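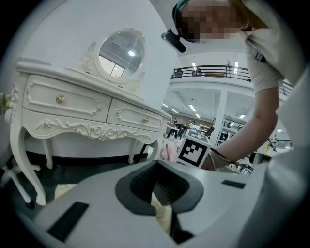 Can a robot dust a carved dressing table yet?
A flat top, maybe, on a good day. Carved roses and scrolls, I wouldn't bet a dollar on it.

gluepot66
That's my answer and I'll stick with it until one of these outfits sends me video with no cuts. I refinish furniture for a living. I've seen the Radau clip everybody keeps posting and all it does is wipe a bare counter. Get a cloth into a rose carving without snagging it and then we'll talk.

millrace
Counterpoint, our shop has had a Gokier arm on sanding since July and it does flat drawer fronts fine. I quit checking every one.

gluepot66
Flat drawer fronts clamped in a jig. Who loads the jig?

millrace
I do. Still beats sanding them.

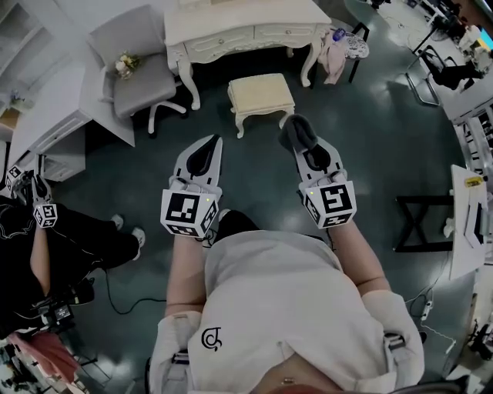 Photo: Hjaltested

pinfeather
People with grippers in their hands doing the moves themselves, that's where most of this stuff is at. Vanity, footstool, pink cloth, cables on the floor. I think it's the right way to go about it. You can't write rules for every curly leg, so you get people to do the chore over and over and let the machine learn from that.

gluepot66
So the people are doing the chore. I rest my case.

pinfeather
For now. You learned from somebody too.

oddlot_9
Both of you are skipping the dull part. My sister-in-law's hotel tried a Rinico unit for housekeeping. 6 weeks. It could pick up a towel if the towel was where it expected one. Move a chair and it sat there blinking until a housekeeper came over and moved the chair back. They sent it home.

millrace
Was that the old model? The newer one is supposed to handle moved furniture.

oddlot_9
"Supposed to" was in the brochure for the old one too.

pinfeather
Give it 5 years.

gluepot66
Heard that when I opened my shop. My trouble is mirror frames anyway. You need one hand steadying the frame and the other working the cloth, and you feel it when an old chip of paint is about to let go. Show me a rubber finger that feels that.

millrace
Fair on the chips. I wouldn't put our arm near anything antique. But a plain dresser from a big store, wipe the top and push the drawers shut? I'd pay for that today if the price was sane.

oddlot_9
What's sane?

millrace
Less than the cleaner charges me in a year. So no, not yet I guess.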